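How to Write a Recap of a Comic Crossover Without Losing the Reader

Posted 2023-03-26 by Viera Šimko

Most advice on comic recaps tells you to "capture the excitement." I doubt it. People who look up a summary of a 1990s team book have usually lost the thread somewhere around the third tie-in, and they want to know who is dead and which issue to read next.

My test case is the Nullthorpe crossover, which ran through 11 issues across three titles. Fans call it tightly plotted. I have read it twice and I don't believe them.

Step 1. Read the whole thing before you write a word.

The usual tip is to summarize each issue as you finish it. Try that with Nullthorpe and you will spend a paragraph on the Drodier invasion, which gets dropped on the last page of the second issue and never comes back. Read to the end first. Then go back and mark only the events that change something later.

Step 2. Work out the real reading order.

Don't trust the checklist printed in the back of the book. Publishers made those up months ahead, and the artists ran late. In Nullthorpe, the checklist puts the Mollbridge siege before Cropper's escape, but Cropper is standing on the wall during the siege with both hands free. Go by what the characters know. If someone mentions a death, the death comes first, whatever the cover number says.

Step 3. Write one line per turn of the plot.

Use the present tense and put the name up front. "Cropper breaks out of the cell and heads for Mollbridge" is fine. "In a stunning reversal, the antihero finds himself once again on the run" takes longer and leaves out where he went.
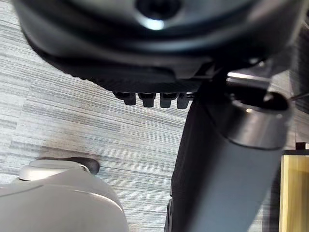
Cut the fights down too. A nine-page brawl is one sentence: who fought, who won, what it cost. If neither side lost anything, I'd leave it out and see if anyone complains. So far I've had one complaint, from a man who wanted the rooftop fight back in. I read it again and it still doesn't matter.

Step 4. Flag the contradictions.

Some recap writers smooth these over with a theory of their own. Please don't. When one title says the Nullthorpe vault holds 4000 prisoners and the next says 3000, write down both numbers and the issues they came from. Maybe a thousand of them got out. More likely the two writers never spoke on the phone.

Step 5. Check the length.

My first draft of the Mollbridge chapter was longer than the script could have been. The version I kept is 107 words. I'm told a good recap should "have personality," and there is room for a dry remark or two, but read it aloud and see how many you can stand.

Step 6. List what to read next.

Give the title and issue number where each surviving character turns up. Skip the collected edition unless you've checked it yourself. The one I bought leaves out the Cropper one-shot, and the introduction calls it complete.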